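Hamann to Supply Interior Doors for Kosville Housing Renovation

KOSVILLE – Hamann, a manufacturer of interior doors and frames, has been awarded the contract to supply 615 door sets for the renovation of the Planton apartment buildings in Kosville. Deliveries are scheduled to begin in March and will be made building by building, in the order set by the general contractor, Skollton.

The Planton development consists of 9 residential buildings. The renovation covers kitchens, bathrooms, electrical wiring and all interior doors within the apartments. Entry doors and stairwell fire doors are covered by a separate contract and are not part of the Hamann order.

Each door set includes the door, a pre-drilled frame, three hinges, a latch and a strike plate. Frames are supplied in two depths to match the wall types found in the site survey. The narrower frame fits the partition walls between bedrooms and hallways. The deeper frame fits the masonry walls next to bathrooms.

"The openings in these buildings are not uniform," said Kojo Abubakari, technical manager at Hamann. "We measured every one of them before quoting. Of the total, 196 openings are narrower than our standard size, and those doors will be made to order at the same plant as the rest."

Doors will be supplied in a medium-brown wood finish with vertical grain. Round knobs are standard for bedrooms and closets. Lever handles will be fitted in bathrooms and in all ground-floor apartments, in line with the accessibility requirements in the project specification.
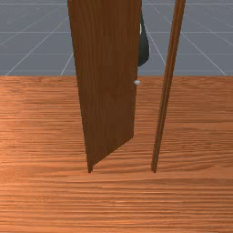

Delivery and Installation

Door sets will be shipped upright on reusable racks and labeled by building, floor and apartment number. Skollton will store them indoors on site for at least 72 hours before hanging, so that the material can adjust to indoor humidity. Installation will be carried out by Skollton crews using Hamann's fitting instructions. Hamann will provide one day of on-site training before work starts in the first building.

Clearance at the floor will be set after the new flooring is in place. Bathroom doors will have a larger gap at the bottom to allow air to reach the exhaust fan – a change from the original layout, which used wall grilles.

"Replacing the doors after the floors saves us a second round of trimming," said Gervásio Guimarães, project manager at Skollton. "Residents will be without interior doors for a short period, and each household will get written notice of the dates."

Old doors and frames will be removed by Skollton and sorted for recycling. Metal hardware will be collected separately.

About Hamann

Hamann makes interior doors, frames and fittings for residential and light commercial buildings. Its test facility runs sample doors from each product line through 3,000 opening and closing cycles before release. Product data sheets and fitting instructions are available from the company on request.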